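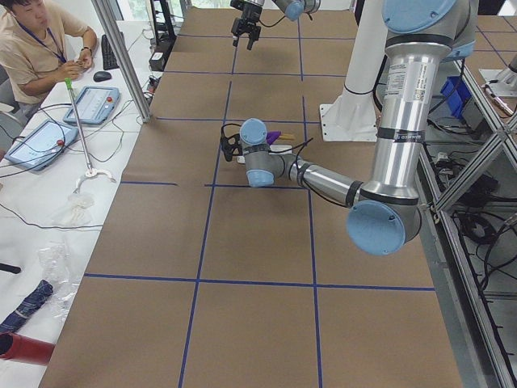
I have been thinking a good deal lately about the long table, and why I miss it.

When I started work at the Paslow county records office, there was one table in the back room and everybody used it. It was a big ugly thing, and it had come from a school library that was closing. We sorted deeds on it, ate lunch on it, wrapped birthday presents on it, and once, during a bad storm, Gervásio Vasconcelos fell asleep on it with his coat over his head. If you wanted to know anything in that building you pulled up a chair and waited, and sooner or later the person who knew would sit down across from you with a sandwich.

Then we got our own desks. I want to be fair about this, and I was as pleased as anyone on the day they arrived. I had a drawer with a key! I had a little gray wall to pin my calendar on. I bought a plant at Portela's on the way home and carried it in the next morning like a new mother, and for a few weeks I thought we had all gone up in the world.

What I noticed first was that I had stopped overhearing things. Overhearing gets a bad name, and I suppose some of it is deserved, but most of what I know about my own job I learned from conversations that were meant for somebody else. I learned how to read the old surveyors' handwriting because Gervásio was grumbling over a bad one two chairs down, and I leaned in to see what the fuss was. You can't lean in over a wall. You have to get up, walk around it, and say excuse me, and by then you have begun to wonder whether your question is worth the trouble. So you go back and guess.

My daughter works for a company called Trustar, which has 460 people on 5 floors, and she tells me they have no desks of their own there at all. Each morning you find a spot and plug yourself in, and each evening you wipe it down and take everything with you. She thought I'd approve, because there are long tables on every floor. I went to see her there in the spring and I did try to like it. But every person at those tables had headphones on, and not a thing was left lying around. No mugs, no half-done crossword, no sweater on the back of a chair. It had the shape of our old table and none of the life of it, and I felt sorry for them, though they all looked perfectly comfortable and the coffee was much better than ours.

I think a shared table needs a bit of mess to do its work. Things that get left out are how people find out about each other. Somebody's seed catalog was always on ours, and that is how I came to grow tomatoes. Somebody's half-mended radio sat at one end for most of a winter, and two men who had barely exchanged a word in years ended up fixing it together — badly, I should add, since it would only ever pick up the ball game. Tidy people will tell you that clutter slows you down, and they are right, it does. I have come to think a certain amount of slowing down was good for us.

I know the other side of it. Some folks can't think with chatter going on, and they ought to have a door they can close. There were arguments at our table too, one of them over a tuna casserole that I won't go into, and anyone who was shy had a hard first month. I was shy myself. I spent most of that September with my elbows tucked in, hoping I wouldn't be asked anything.

Still, if you run a small office, or a church kitchen, or a repair shop like the Grumon brothers have out on the highway, I would ask you to keep one big table in it and not be too strict about what lands there. Ours went at the county auction, and I heard it brought 200 dollars. I would have paid that gladly, if I'd had a room to put it in.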